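Talk notes: Small glassware, happy bench (Paterson room, 27 slides)
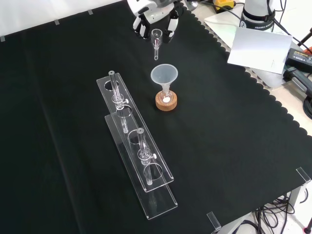
Someone at Risau asked me last month why anybody would bother with a cork ring when a beaker stands up fine by itself. Great question, start with it!

Round bottoms roll, cork grips. Pass the ring along the front row.

Then funnels. Glass with a narrow stem for liquids, wide plastic cone for powders (I love the wide ones, so forgiving).

Racks next: clear acrylic, so you can see the whole tube, stopper to tip. Slow down here, people take notes.

Slide 7, the dark cloth. Clear glass shows up so much better on black! Questions, then tea.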